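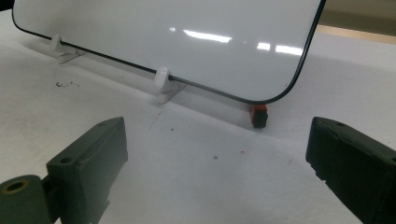 ## 4. Grind consistency in household pepper mills

### 4.1 What was measured

Recipes ask for pepper in several ways. Some give a volume, some give a number of turns, and many just say "freshly ground" and leave the rest to the cook. Section 3 looked at the wording of recipes. In this section we turn to the mills and ask two questions. How much pepper does one turn give? And how much does the size of the particles change between one use and the next when the setting is left alone?

We tested three models sold for home use: the Metosell, the Rolum and the Perron. The Metosell and the Rolum have a ceramic mechanism, and the Perron has a steel one. All three are turned by hand and hold whole black peppercorns in a clear body. The Metosell is adjusted with a ring at the base that clicks between fixed positions. The other two are adjusted with a knob at the top, which also holds the lid in place. This last detail matters more than we expected, and we return to it in 4.4.

Mills were bought new from ordinary shops and used as they came. We did not oil, tighten or clean them before the first trial. Each mill was filled to the shoulder with peppercorns from a single batch, and refilled to the same level after every session.

### 4.2 Trials

The mills went to 40 households in and near Vuldale. Every household got one mill of each model and kept all three for the full trial period. They were asked to cook as usual. Whenever a recipe called for ground pepper, they ground it onto a small paper square first, folded the square, and wrote the model, the number of turns and the dish on the outside. Pepper for the dish itself was then ground separately, in whatever amount the cook wanted.

We chose this method over grinding in the laboratory for a simple reason. In early tests our own turns were all very much alike, at the same speed and with the mill held straight up. Home cooks do not grind this way. They grind over steam, at an angle, with one hand wet, and they often turn back and forth without going all the way around. A turn in a kitchen is a loose unit and we wanted to keep it loose.

Participants were told to count a turn in the way that felt natural to them. At the first visit we asked them to show us one. Most turned the top through about half a circle and back, and called this a turn. A smaller group went around fully by shifting their grip. We recorded which habit each cook had and used it as a factor in the analysis.

Collection ended on 8th February. By then we had received 3387 folded squares. We dropped squares with no model written on them, squares that had come open in the envelope, and squares on which the pepper was visibly mixed with salt or flour. After this step 2850 squares were left, and all results below are based on these.

### 4.3 Weighing and sieving

Each square was opened over a tared dish and brushed out with a dry pastry brush. The pepper was weighed, then passed through a stack of small sieves by tapping, with the same number of taps for every sample. We weighed what stayed on each sieve and what fell through to the pan.

Very small samples are a problem for sieving. A few flakes caught in the mesh can shift the result from medium to fine. Samples too light to give a stable reading were weighed but not sieved. They count toward the figures on yield and are left out of those on particle size. This affects the Rolum most, as it gives the least pepper per turn of the three and was often used for eggs and other dishes that need little.

Each reading was taken by one person and checked by another on a later day. Where the two readings did not agree, the sample was weighed a third time and the middle value was kept. We did not correct for moisture. Pepper that has been ground over a pan picks up water, and some squares were slightly heavy for this reason, but participants had been asked to grind away from the stove and most of them wrote that they did so.

### 4.4 Results

The mills differ clearly in yield. A turn of the Perron gives the most pepper at every setting, and a turn of the Metosell comes second. At the coarse end the gap between the Perron and the Rolum is large enough that a recipe asking for "ten turns" would taste quite different depending on the mill. At the fine end the three are closer together, and a cook who swapped one for another would probably not notice.

Turning habit had a weaker effect than the model of mill, but it was present in all three. Cooks who turned fully around got more pepper per counted turn, as one would expect. Less expected was that the half-turn cooks were more regular. Their yield varied less from one square to the next. We think a full turn usually includes a pause while the hand is moved, and that peppercorns settle in the throat of the mill during this pause. We did not test the idea separately.

For particle size the order of the models changes. The Metosell was the steadiest. With the ring left in one position, the share of coarse flakes stayed much the same through the whole trial. The Perron started steady and drifted coarser. The Rolum drifted as well, and by the last weeks several households were getting cracked pepper from a mill they had set to fine at the start.

The drift has a plain mechanical cause. In both the Perron and the Rolum, the knob that sets the grind also holds the lid on. To refill the mill, the cook must unscrew the knob completely, and there is no mark to show where it was before. Squares collected just before a refill and just after it often looked as if they had come from different mills. Between refills the knob also worked loose by small amounts. Cooks who turned back and forth loosened it more slowly, which may be another part of the reason for their steadier results.

The steel mechanism in the Perron did not give a finer or more even grind than the ceramic ones when all three were freshly set. We mention this since product descriptions often present the material as the main difference between mills. In our samples, the way the setting is held explains more than what the burrs are made of.

Position of the hands is the last factor. When one hand steadies the body of the mill and stays still, the two parts turn against each other by the full amount the upper hand moves. When both hands move, some of that motion is lost and the counted turn is smaller. Cooks with larger mills at home tended to hold the test mills by the base with the fingertips, and they lost more motion than others. The effect showed up in all three models and was largest in the Rolum, which has a narrow waist and a smooth finish.

**Figure 1.** Hand-held gripper raised in front of the whiteboard, with a second one in the right hand just above the tabletop.
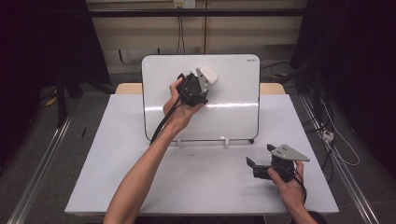
One participant wrote on the closing form that the counting had been the hard part, and that she had never before thought of pepper as something with a number attached: "I grind until it looks right, and with the Rolum it took so long to look right that I lost count most nights." Another reported using the Metosell for nearly everything by the end, while still preferring the Perron for steak.

Comments of this kind were common and should be kept in mind when reading the yield figures. A cook who loses count is likely to write down a round number. Round numbers do appear more often on the Rolum squares than on the others. We compared the yield of squares marked with a round number to that of the rest and found more spread in the round group, though the average was close to the same. We kept both groups in.

### 4.5 Use in recipes

If a recipe gives pepper in turns, it is giving an amount that belongs to the writer's own mill. Our results suggest that this is acceptable for fine pepper and poor for coarse. A writer who wants a certain amount of coarse pepper would do better to give it by spoon or by weight. Where a dish depends on it, as in a peppercorn crust, weight is the safer choice, and 2 g is already within what an ordinary kitchen scale can show if it reads in single grams, although not with much precision.

For cooks, the practical points are small ones. After refilling a mill with a top knob, grind a few turns onto a plate and look at the result before grinding over food. A pencil line across the knob and the lid makes it easier to find the old setting again. Several households came up with this line without any prompting from us, and their Rolum squares from the final weeks are closer to their first ones than those of the other households.

We tested only black peppercorns from one batch. White peppercorns are smoother and may feed differently, and mixed peppercorns include pink berries that are soft enough to smear on the burrs. Battery mills were left out entirely, as there is no turn to count. Section 5 takes up salt, where particle size has a direct effect on how much fits in a spoon.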